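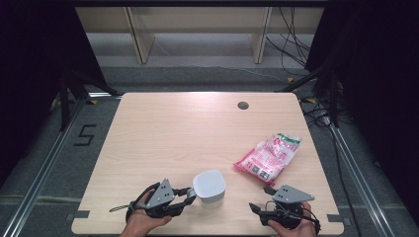
A lidded white tub and a snack bag on one of our birch-look tabletops.

Snacks, Tubs and Tables: Your Questions

These are the questions we get most often at Bramarlow about eating at the shared tables, storing snacks and keeping the tops in good order. The page applies to both floors. If your question isn't covered, the contact details are at the end.

FOOD AT THE TABLES

Can I eat at any table?

Yes, as long as the food is cold and comes in a packet or a tub. Crisps, biscuits, nuts, fruit and sandwiches are all fine. Hot meals, soup and anything with a sauce should be eaten in the kitchen on the ground floor.

Do I have to use a tub?

No. Tubs are there if you want one. Most people use them for whatever is left in a packet once they have had enough, or for loose things like nuts and grapes.

Where do I find a tub?

On the open shelf to the left of the kitchen sink. Lids are kept in the basket underneath. Please put a lid on the tub before you carry it upstairs.

Which lid goes with which tub?

We have two sizes of the Praltora tub and the lids do not swap over. The small lid will sit on the large tub and look closed, but it comes off as soon as you pick it up. Press all four corners. If one springs back, you have the wrong lid.

Can I bring my own container?

Yes. Write your name on the base or on a piece of masking tape. Containers without a name are treated as shared and may end up on the shelf.

Is it all right to leave an open bag on the table?

While you are sitting there, yes. If you are going away for more than 10 minutes, fold the top over and clip it, or tip the contents into a tub. Clips are in the cutlery drawer. We had ants in June and they came in for crumbs, so we are fairly strict about this one.

STORING SNACKS

How long can food stay in a tub?

Dry snacks can stay for as long as the date on the packet allows. Once opened, most are past their best after a few days anyway. Cut fruit and sandwiches should be eaten the same day or put in the fridge. The fridge is emptied of unnamed food at 4 pm at the end of each week.

Do I need to keep the packet?

Please do, if the food is going on the shared shelf. Other people may need the ingredients or the allergy information. You can cut out the panel and tape it to the lid. Some packets only print a short list and put the rest behind a QR code, and in that case cut out the code as well and check that it still scans once it is flat.

What about nuts and sesame?

They are allowed at the tables but not on the shared shelf. Keep them in your own named container and wipe the table with a damp cloth when you have finished. Wash your hands too, as the cloth only does half the job.

Can I put the tubs in the microwave or freezer?

Freezer, yes, with a bit of space left at the top. Microwave, no. The lids warp and will not close again. We have lost several that way. There are glass bowls in the cupboard above the microwave.

Who washes the tubs?

Whoever used them. Warm water and washing-up liquid is enough. Take the lid off to dry – a tub put away damp with its lid on will smell by the next morning. If you have had something with curry powder or tomato in it, the white ones may stain. A paste of bicarbonate of soda left on for 2 hours usually shifts it.

CARE OF THE TABLETOPS

What are the tables?

They are the Flalwood model with a pale top and rounded corners. We chose the light finish because you can see crumbs on it, which some people think is a drawback.

What should I clean them with?

A soft cloth, barely damp, and then a dry one. Wipe along the grain. Please don't use the kitchen spray, scouring pads or the green side of the washing-up sponge. The spray leaves dull patches that only show when the light comes in low.

I have left a greasy mark. What now?

Crisps and the insides of snack bags leave more oil than you would expect. Put a single drop of washing-up liquid on a damp cloth, rub gently, wipe with clean water and dry straight away. If the mark is still there the next day, tell us where the table is and we will deal with it.

Can I put a cold tub straight on the wood?

Use a mat if it has come out of the fridge or freezer. A tub at room temperature is fine without one. Mats are in the same drawer as the clips.

What is the small round hole near the far corner?

It is for cables. Please don't post wrappers, crumbs or fruit stones through it. They end up on the carpet under the table, where the vacuum cleaner doesn't always reach them.

Can I use a cable and eat at the same table?

Yes. Keep food to one side and leads to the other where you can. Move drinks to another table altogether, lid or no lid.

I dropped crumbs on the carpet.

There is a hand-held vacuum cleaner on the hook by the kitchen door. Put it back on charge afterwards, please. It does not hold its charge for long and a flat one is no use to the next person.

RUBBISH AND RECYCLING

Where do empty snack bags go?

Most crisp and snack bags can't go in our mixed recycling. Put them in the soft plastics box by the back door, empty and shaken out. Don't screw them up or tie them in knots. Flat bags take up far less room, and the box is only collected once a month.

What if the bag still has some in it?

Finish it, tub it or tip the contents into the food waste caddy. Half-full bags in the soft plastics box are the main reason a collection gets turned down.

And a cracked tub?

Leave it on the worktop with a note on it. We keep good lids from broken tubs, so please don't throw the lid away.

ORDERING MORE

Can I ask for more tubs?

Yes. We order from Jang, and delivery takes a week or two. Check the top cupboard first, as there are often a few pushed to the back.

Who do I contact?

Mal-soon Yeo looks after the kitchen and the tables. You can leave a note in the tray by the kettle or ring extension 2000 before noon. For spills that need dealing with at once, go to the front desk.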